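Flarnach Gripper Swap: wrist camera set, simulated bench

Read me first. Two grippers, one arm, one green table.

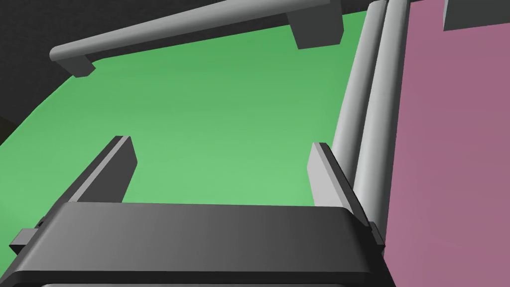

(no name given), maintainer of the Flarnach set. I also do the gripper mounts and most of the complaining in the changelog.

Hi! I put this set together so I could compare two parallel grippers on the same simulated arm without rebuilding everything each time, and then a few people asked for the files, so I cleaned them up (mostly). All of it is rendered. There are no real camera pictures anywhere in the download, so please don't go looking for them like I did when I came back to this after a break.

The grippers

The first one I call Urberg. It has two flat plate fingers on a wide dark gray palm. The palm really is a big slab from the camera's point of view and it eats up the bottom of the picture, which bugged me at first, but I've come around. It gives you a fixed thing to line up against when you're checking whether the camera mount has slipped between versions.

The second one is Rultix. Same arm, same wrist, narrower palm, shorter fingers with a small inward lip at the tip. You see a lot more table with Rultix on, and a lot less finger. If your model leans on seeing the fingertips to know when to close, expect it to do worse there. Mine did!

What's in it

There are 3000 episodes, half with each gripper. Every episode has the wrist camera pictures, the joint positions, the finger opening and the command that was sent to the arm. Episodes start with the fingers open and nothing in them. Plenty of them start over bare table too, with the part somewhere out of view, and the arm has to go look for it. I left those in on purpose and I'd ask you to do the same, as they're where the two grippers differ most.

Episodes run at most 35 seconds. Anything still going by then gets stopped and marked as a miss.

Folders

urberg/ and rultix/ hold the episodes
mounts/ has the camera mount settings for each gripper
splits/ has the train and test lists
tools/ has the player and the checker
old/ is stuff I'm scared to delete

The scene

The work surface is plain green with gray round rails along its edges and a pink panel off to one side. No textures, simple shading. I tried a speckled table for a while and it made the pictures look nicer and the comparison harder to read, so out it went. The rails matter more than they look like they should: a finger that drifts wide can hit one, and the checker logs that as a bump. Urberg bumps more often because its fingers spread further. I don't count a bump as a miss unless the part gets dropped.

Controllers

Both grippers were run with the same two controllers. One is a plain position controller, nothing fancy. The other is Nanayakkara, which slows the fingers down as they get close to something (I named the folder after it, sorry about the typing). The controller is written in the header of each episode. Please report your numbers for each one on its own, and don't mix them, because Nanayakkara hides a lot of sloppy wrist motion.

Quick start

Unpack the archive, go into tools and run the checker on one gripper folder. It takes about 50 minutes on my laptop, so maybe do the small split first, which is just 100 episodes. If the checker prints a line about mount angles, you've got the mounts swapped. Copy the right file out of mounts/ and run it again.

Things that are wrong

The finger opening for Rultix is measured between the lips and for Urberg between the flat faces. I know. There's a script in tools that converts one to the other, but the raw files stay as they are until the next big version.

The shading changed a little when I updated the renderer in September. Older episodes have slightly darker grays. The header tells you which renderer was used.

Contact forces are in the files but I wouldn't trust them for thin parts. They jump around when the plate fingers touch something along an edge.

Using it

Free for research and teaching. If you add a third gripper, send me the mount file and I'll gladly put it in. Bug reports are welcome too, and please include the episode number and which gripper was on, or I'll just write back asking.

Last edited Mon 16 March: fixed the test list for Rultix, which had the same episode in it twice.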